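Laying Out, Flattening and Storing Large Sheets of Paper

Guidance for branch staff and members using the workroom at Grostden Print and Map Library

Large sheets of paper are easily damaged before any work has been done on them. Most creases found in the stock at Grostden are made in the short time between the drawer and the table. The following procedure applies to plain backing sheets, interleaving paper and unmounted posters. It does not apply to items from the Sethi bequest, which may be handled only by the collections desk.

Preparing the table

Clear the table completely, including pens, rulers and drinks. Brush the surface with a soft dry brush, working from the far side towards you, and remove the dust with a lightly damp cloth. Allow the table to dry before any paper is laid on it.

A dark covering is recommended when white paper is in use. The edge of the sheet can then be seen clearly, and a waved or lifted margin is noticed at once. The covering should be smooth enough for the sheet to slide and should extend beyond the paper on every side. Shake it out weekly. Grit trapped beneath a sheet will mark it when weight is applied.

Hands should be washed and dried. Cotton gloves are not issued for plain paper, as they reduce grip and tend to catch on corners.

Moving the sheet

1. Slide the sheet out of the drawer on its folder. Do not pull it by a single corner.
2. Carry the folder level to the table. Two people are required for anything wider than the carrier's outstretched arms.
3. Open the folder and take the sheet by two opposite edges, letting the middle hang in a shallow curve. Small half-moon creases are caused by pinching near the corners.
4. Lower the middle of the sheet first, then let each side down in turn.
5. Adjust the position by sliding the whole sheet with flat hands. If it resists, lift it and begin again.

Checking the surface

Switch off the ceiling lights and place one lamp low at the side of the table. Dents, ripples and old folds will throw a soft shadow. Uneven grey areas on white paper are often only a result of the lighting, and staff should move the lamp before recording a stain. If the mark moves with the lamp, it is shadow. If it remains in place, note its position on form 64 and leave the sheet as it is. Erasers are not to be used without permission.

Flattening

Paper that has been stored rolled should be left open for 2 hours before it is pressed. Cover the sheet with clean blotting paper larger than the sheet itself, then lay a board on top. Place the weights near the centre of the board and add the remainder towards the edges. The 500 g bags kept under the bench are suitable. Weights must never rest directly on the paper.

Leave the sheet overnight. Light ripples along an edge will normally settle, though a sharp fold may remain visible however long it is pressed. Heavier stock supplied by Trandstead holds its curl and may need a second night. Under no circumstances should an iron be used.

The heating in the workroom is turned on in October. From then until spring the air is noticeably drier, and sheets left uncovered overnight may lift at the edges again by morning. Keep the blotting paper in place until the sheet is ready to be put away.

Returning the sheet to storage

Slide the sheet back into its folder, with the folded side of the folder facing the front of the drawer. Write the folder number in pencil on the outside only. Drawers should be filled no higher than the inner rail. Offcuts are placed in the flat box marked Jilham and may be taken for practice.

Staff who are new to the procedure should practise with plain white stock until they can lay a sheet down in one movement.
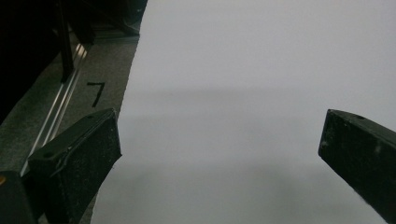
Requests for practice paper should be made to Alžběta Tichý at the workroom desk before noon. Folders and blotting paper are ordered on extension 781.

3 comments

Dušan Hodžić
Could the same method be used for tracing paper? Ours cockles as soon as the blotter goes on.

Alžběta Tichý
Please make sure that the blotter is completely dry, and use a lighter board. Tracing paper reacts to very little moisture. Bring a piece to the desk if it continues.

mapdrawer
The low lamp is very useful. I had been rubbing at a shadow for most of an afternoon.

Shared 64 times

Contact the workroom | © Grostden Print and Map Library | Back to top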